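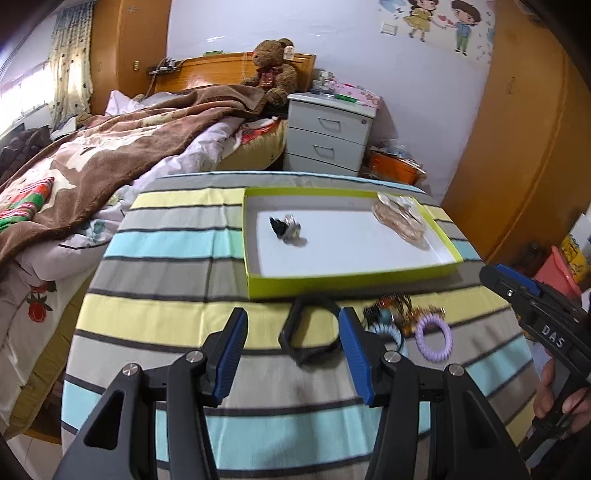
The Cestden League wants to turn off the game clock for the end of every basketball game next season, and I have read the proposal twice now without finding the part where it explains what's broken. The plan goes like this. At the first whistle with under three minutes left in the fourth, the clock goes dark. You take the leading team's score, add seven, and the first side to get there wins. The league calls this "a new way to finish." It's an old way to finish, and kids on driveways have been doing it forever. You can take a rose-gold chain, coil it up in a clear plastic bag and set it in a lid with a lime-green rim, and it's the same chain it was before, only now it looks like something you're supposed to pay for. I feel that way about most of the document.

I should say that I don't hate target scores. I've seen them in summer games and had a good time. Every game ends on a made basket or a free throw, which is kind of fun the first few times. Then you see one end on a free throw after a soft foul forty feet from anything, and everybody sort of looks at each other and starts hunting for their jackets.

What I don't buy is the case the league is making. Þórarinn Thorlacius, who runs the competition side, put out a long letter in March saying that fans are "checking out before the finish" because of intentional fouling. Fine. I've been a Peston season ticket holder long enough to have watched plenty of end-of-game fouling, and it's dull. But the number he leans on is that the new rule would have saved an average of 6 minutes a night across last season's 338 games.

Would have. They didn't play any of those games with the rule. As far as I can tell from the appendix, somebody took the play-by-play and guessed how long it would have taken each team to score the extra points at the pace they'd been going. You can't do that. Teams don't play at the same pace when the thing they're playing for changes. If you're up five and you only need seven more, do you push the ball? Do you give up anything at all in transition? The appendix assumes everybody just keeps strolling along like it's the second quarter.

And there's the overtime problem. A big chunk of the time saved comes from wiping out overtime, because under a target score you can't have one. So the league is counting the best part of the night as a delay. The double overtime game at Werumcombe two winters ago is sitting in that spreadsheet somewhere as wasted time! I drove home from that one with no voice. I'd like those minutes left alone, please.

**What the coaches are saying**

Not much in public. Gitau Chege at Taipe is the exception, and I went and reread his comments because people keep quoting half of them. The half that gets quoted is "It rewards defense, and I like anything that rewards defense." Great, he's in favor. The other half is that he wants the target set higher than seven, he wants the bonus rules changed so a team can't win by wandering to the line, and he wants a full preseason of it before it touches a game that counts. That isn't support for this proposal. He's describing a different one that he'd be willing to look at.

He also made a point I hadn't thought of, about rotations. Coaches plan the last few minutes backward from zero. Who's got fouls, who's gassed, when do you bring your best guy back in. With no clock you're guessing. If both teams go cold, your starters could be out there a long time, and the Taipe roster isn't exactly deep. Mine isn't either. Peston finished last season playing a backup center at small forward, and I would rather not discuss how that went.

**The part I suspect is the real part**

Page 6 has a single paragraph on "broadcast windows." It says that games which end inside a predictable window are more attractive to partners. I laughed at this, since a game with no clock is the least predictable thing you could hand to a broadcaster, but read on and there's a line about a "sponsored target graphic" that would stay on screen from the moment the clock goes off. So there's a new rectangle to sell. I'm not shocked by it. Leagues need money, the rinks and gyms of this world aren't free, and I've sat through a sponsored mop-up of a sweat patch without writing to anyone. But put it on page 1. Don't hand me a letter about my experience as a fan and tuck the rectangle in the back.

The letter also says fans were consulted. I have asked around my section and on two message boards, and I haven't found a person who got the survey. Maybe it went to people who don't come anymore, which would make a certain amount of sense if you want to know why people don't come anymore. The results are reported as "strongly positive" with no question wording and no count of replies. I'd accept a plain table. I'd accept a blurry screenshot of a plain table.

If they wanted to fix fouling, there are duller ideas available. Give the team that's been fouled the choice of taking the ball out on the side once the other team is in the bonus. Trim the timeouts. I'm serious about the timeouts: the last minute of our home loss to Taipe had so many of them that my neighbor in the next seat finished an entire crossword corner. You could cut two per team and get most of those 6 minutes back without touching how anyone wins or loses. The proposal mentions timeouts once, to say they are "outside the scope."

My guess is that it passes anyway. These things usually do once there's a logo, and there is already a logo. We'll get a few great endings early and the clips will go everywhere, and then some time in midwinter we'll get a playoff-type game between two tired teams stuck four points short of the target, missing everything, with the rectangle glowing away in the corner.

I've sent the league three questions: how the 6 minutes was calculated, what the survey asked, and whether the rule can be dropped midseason if the teams hate it. I got an automatic reply thanking me for my passion. If I get a real one I'll post the whole thing, including any bits that make me look silly.

Peston's home schedule is supposed to be out next week, so I'll be back to complaining about parking shortly.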